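Burnach Community Music Library
Progress report to the Keko Fund
14th November

1. Period covered

This report covers the second half of the grant year. The grant supports the lending of instruments and sheet music to households in Burnach and the surrounding villages.

2. Lending

The catalogue now holds 270 items, all entered in Musix, and the old card index has been closed. Members may borrow 2 instruments at a time. Demand for smaller violins remains high, and 40 households are on the waiting list - most of them with children in their first year of lessons. 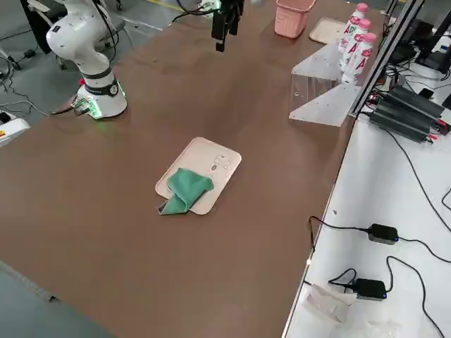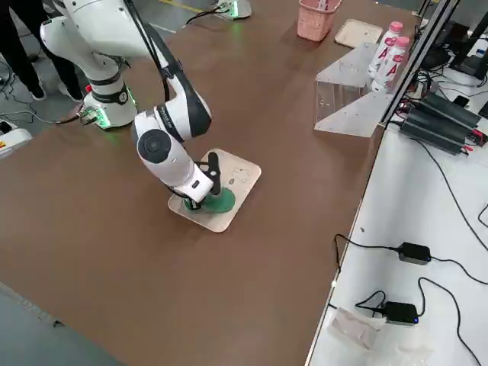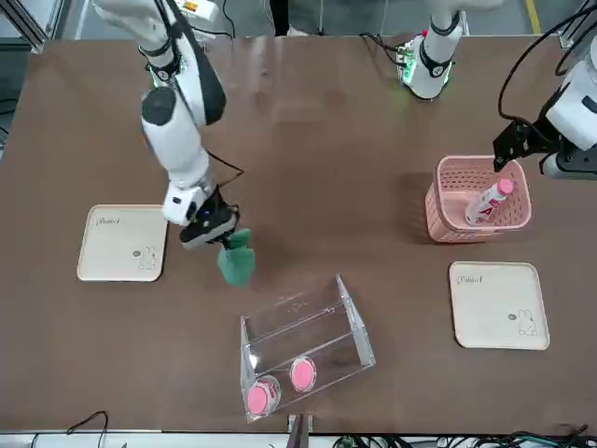
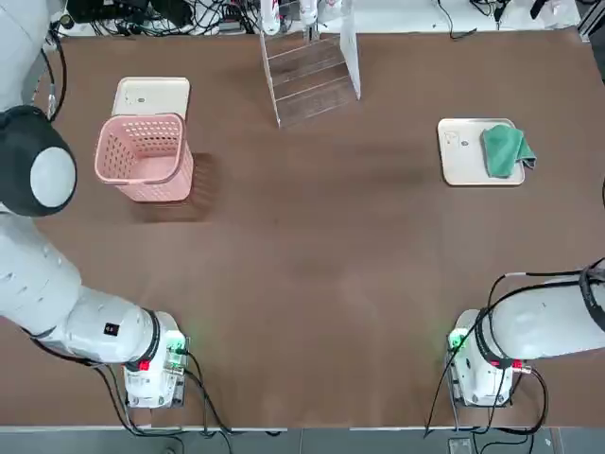

Sheet music has been slower to process than instruments. Many of the donated parts arrived without covers, and sorting them calls for a wide, clear surface. A large brown table of the kind seen in all four pictures would allow a full orchestral set to be laid out at once, and we ask that the furniture line of the budget be kept open for this purpose. The choral parts have been sorted and are available for loan.

3. Repairs

Rastogi continues to carry out string and woodwind repairs under the existing agreement. Two cellos were judged beyond economic repair and have been withdrawn.

4. Expenditure

Spending on repairs is within budget. Insurance has risen - the new premium takes effect in February - and the difference will be met from membership fees.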